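### 3.2. Trier à la table : ce que les bacs changent

J'en viens au moment du tri proprement dit, celui qui m'a le plus occupée et, je l'avoue, le plus amusée. Dans la section précédente, j'ai parlé des consignes affichées dans les locaux de Keviritz et du peu d'effet qu'elles avaient sur les gens pressés. Je m'intéresse maintenant aux contenants. C'est un sujet que la littérature sur les déchets de bureau traite en deux lignes, alors que tout le monde a un avis dessus dès qu'on pose la question à la machine à café !

Notre corpus comprend 1 816 dépôts, relevés dans 13 espaces de travail du site Groltinar, avec des carnets remplis par les occupants eux-mêmes. J'ai relu tous les carnets (deux fois pour ceux de l'étage Alcantara, dont l'écriture m'a donné du fil à retordre). Un dépôt, pour nous, c'est un objet posé dans un bac par une personne, quel que soit l'objet. Une bouteille et son bouchon vissé comptent pour un seul dépôt, un bouchon seul en vaut un aussi. Cette règle paraît tatillonne, mais elle nous a évité bien des disputes au moment du codage.

Nous avions d'abord prévu des bacs au sol, à côté des imprimantes. Mauvaise pioche : on les poussait du pied, on les glissait sous les bureaux, et l'un d'eux a fini en porte-parapluies. Nous sommes donc passés à des bacs en feutre, posés en rangée sur une table, à hauteur de main. Le feutre ne fait pas de bruit quand on y jette quelque chose, et plusieurs participants l'ont noté spontanément dans leur carnet - une dame écrit même qu'elle « ose enfin jeter pendant les réunions ». Il a aussi l'inconvénient de pelucher et de se nettoyer mal, j'y reviens en 3.4.

La disposition retenue est montrée à la figure 4. Les bacs n'ont pas tous la même taille, et c'est voulu : je tenais à voir si un petit bac attire les petites choses sans qu'on ait à l'écrire dessus.
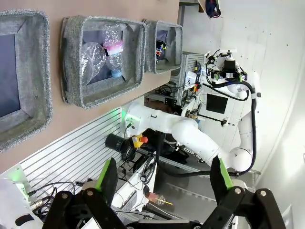
**Figure 4.** Rangée de trois bacs en feutre gris sur la table de tri. Au milieu, deux bouteilles en plastique transparent, dont une froissée ; dans le petit bac du bout, de menus objets colorés.

Le bac du milieu de la figure 4 illustre une question qui revient sans cesse dans les carnets : faut-il écraser la bouteille avant de la déposer ? On y trouve une bouteille toute chiffonnée à côté d'une autre qui porte encore son étiquette rose et blanc et son bouchon bleu. Chez nous, les deux gestes étaient admis, et je me suis gardée de donner une préférence. Or les occupants en ont une, et elle est vive ! Pour les uns, laisser une bouteille entière, c'est de la paresse pure ; pour les autres, l'écraser fait un vacarme insupportable dans un bureau partagé, feutre ou pas feutre. Sur les 1 816 dépôts, 344 sont accompagnés d'un commentaire libre, et la bouteille écrasée y tient une place que je n'avais pas du tout vue venir.

Le petit bac, lui, me donne à la fois raison et tort. Raison, car les petites choses y vont volontiers. Tort, car elles y vont toutes, sans distinction de matière, et le vider demande ensuite un second tri à la main. Le vocabulaire des carnets le dit bien : « le bac à bricoles », « le vide-poches », « le fourre-tout ». Dans 10 des 13 espaces, il avait reçu un surnom de ce genre avant la fin de juillet, alors que les autres bacs restaient « le grand » et « celui du plastique ». Je lis ce surnom comme une petite prise de possession - on ne baptise que ce dont on se sert.

Reste le bac vide, celui qu'on garde libre pour ce qui n'entre pas ailleurs. Mes collègues du groupe Lirkell voulaient le supprimer, au motif qu'il occupait de la place. J'ai insisté pour le conserver, et je ne le regrette pas : plusieurs participants racontent y poser un objet le temps de réfléchir, puis le reprendre pour le mettre à sa place. Nos relevés saisissent mal ce va-et-vient, puisqu'un dépôt repris n'était noté que si la personne y pensait. Il faudrait un carnet conçu autrement, avec une colonne pour les hésitations, et c'est ce que nous avons préparé pour la seconde campagne, décrite en 3.3.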